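Ticket 1089: blue desk lamp, intermittent light
Product: Fluler gooseneck desk lamp, blue
Opened: Tue 11 September
Status: Awaiting part
Priority: Low

Fault as reported
Lamp goes out when the shade is moved. Sometimes comes back when the shade is pushed the other way. Switch on the base feels normal. Bulb has been changed once with no difference.

Entry 1
Tried the lamp in two wall sockets and on the Bralix extension lead. Same behaviour on all three. Socket and lead ruled out. Fuse in the plug removed and tested, good. Refitted.

Entry 2
Bulb swapped for a known good one from the hall lamp. Lamp lit for 12 minutes with the shade left alone, then went out when the neck was bent down. Old bulb tested in the hall lamp and works. Both bulbs are fine. The customer can keep the spare.

Entry 3
Cable checked along its length with the lamp on, flexing a short section at a time. No flicker until the last section, where the cable enters the lamp. Flicker there was slight and could not be repeated. Noted but not treated as the main fault.

Entry 4
Switch operated 33 times with the shade held still. Lit every time it should have. Switch ruled out.

Entry 5
Lamp unplugged and left to cool. Base opened. Terminals tight, no scorching, no smell. Continuity from plug to base terminals is steady, including with the cable flexed at the entry. Continuity from base terminals to lampholder drops out when the gooseneck is bent past a certain point and returns when it is straightened. Repeated with the neck bent left and right. Worse to the left.

Conclusion so far: broken conductor inside the gooseneck, near the shade end. The earlier flicker at the cable entry was probably the neck moving as the cable was pulled.

Entry 6
Asked whether the neck had been kept in one position. Reply: the shade is folded right down over the base whenever the desk is needed for something else, then pulled up again in the evening. The neck is short for that much bending and the wire takes the strain at the same place each time.
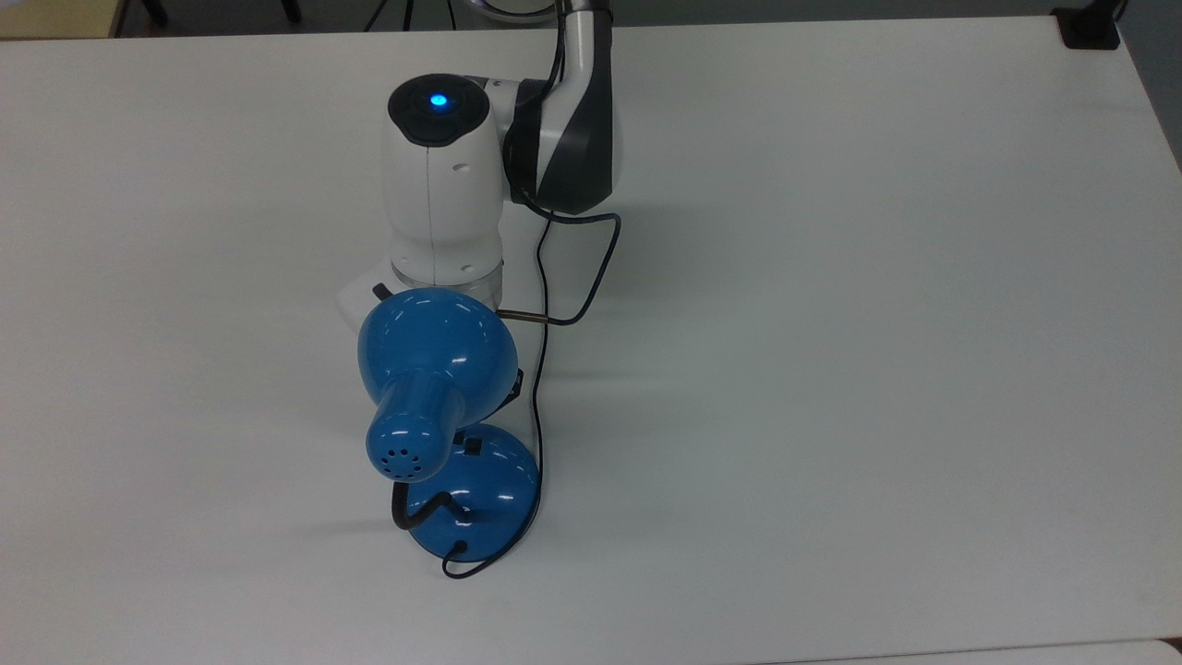

Advised to stop folding it and to leave the neck in a wide curve. The hinge at the shade should be used for small changes of angle. Lamp not to be plugged in until repaired.

Entry 7
Replacement gooseneck with wiring requested from Jarel. Their stock list shows black and chrome. Black ordered to match. Delivery quoted as 15 working days. Alvarado also list a neck for this lamp but the thread is a different size, so do not order from them if Jarel are out of stock.

To do when the part arrives
Fit neck, leaving slack in the wire at both ends.
Check the cable grip in the base and tighten if needed.
Repeat the continuity test with the neck bent both ways.
Run for an hour with the shade raised, then close the ticket.

If the part has not come by the first week of October, chase Jarel and update the customer.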